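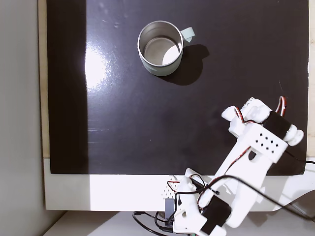

The meeting of the Vuorinen Street Tenants' Association opened in the ground floor laundry room, with Salim Sang in the chair and Agustina Yáñez taking minutes. Members from both buildings were present, and Vendach Property Management sent no one. The chair read the notice of meeting and the minutes from September were approved with one correction: the side gate is on the Laleck Avenue side, not the Kikero Court side. Under housekeeping, members were asked again to bring their own cups to meetings so the association can stop buying paper ones. A steel-lined mug with a handle, like the pale green one, is fine. Please take it home at the end, as the sink in the laundry room is not to be used for dishes.

December 2019
Minutes by Agustina Yáñez

Search this site Go Clear

1. Heat and hot water

The chair reported on the boiler in the north building. Vendach replaced the circulating pump after the September meeting, and the upper floors now have heat in the morning. Apartment 42 still has a bedroom radiator that stays cold when the others are on. The tenant has called the office and been told it is on the list. Members on the same riser said theirs were fine.

There was a long discussion about the thermostat in the lobby. Some members believe it controls the whole building. Others said it has been disconnected for years. The chair will ask Vendach in writing what it does, and in the meantime members are asked to leave it alone.

The hot water in the south building runs out before 8 in the morning. Tenants there should keep a log with the date and time and put copies in the association mailbox. Logs should have a name and apartment number on them. Unsigned ones were sent back last time.

2. Laundry room

Dryer 3 is out of order and has a sign on it. The machine company wants the serial number, which is on the back, so the dryer will have to be pulled out from the wall. Salim Sang will ask the super to do this.

The price of a wash is going up in the new year. Vendach's letter does not say by how much. A member asked whether the lease requires notice of this. The chair did not think so but will check. It was moved that the association write to object to any increase while a dryer is down. Seconded and carried, with two against.

Clothes left in the machines: the current rule is that they may be moved to the folding table after 15 minutes. A motion to change this to 30 minutes failed for lack of a second.

3. Side gate

The gate on the Laleck Avenue side does not latch in cold weather. The locksmith came and adjusted the strike plate, but members report that it still has to be pulled shut by hand. Packages have gone missing from the inner hall. Members were reminded not to prop the gate open for deliveries. Agustina Yáñez asked for the locksmith's invoice so the association can see what was done. Vendach has not sent it.

4. Money

The account stood at $1,714 at the end of last month. Dues were received from 27 apartments. The only large expense was photocopying for the rent history forms. The meeting agreed to keep dues the same for next year.

A member proposed buying a second notice board for the south building. The cost was not known. Tabled until prices are brought in.

5. Bike storage

The wait list for the bike room has not been updated since spring. Several bikes have flat tires and no tags. Tags will be handed out and posted notices put up in both lobbies, and untagged bikes will be reported to Vendach at the end of January. No bike will be removed by the association itself. The member from the second floor asked that her objection to the January date be recorded, and it is recorded here.

6. Other business

Kikero Court traffic: the city has answered our letter about the missing stop sign and says it will inspect the corner. No date was given.

Snow: Vendach is responsible for the front steps and the ramp. Anyone who finds the ramp not cleared should call the office first, then the chair.

The next meeting will be in the same room. Items for the agenda should reach Agustina Yáñez a week ahead. The meeting was adjourned at 8:50.

Comments (4)

southbldg_5c
Hot water was gone by 7:30 again today. Put my log in the mailbox.

Marlene
Can someone post what the dues are? I moved in this fall and never got the sheet.

S. Sang
Marlene, I will slide one under your door. Please leave your apartment number in the association mailbox.

topfloor
15 minutes is too short for people who have to come down four flights. I would have seconded that motion if I had been there.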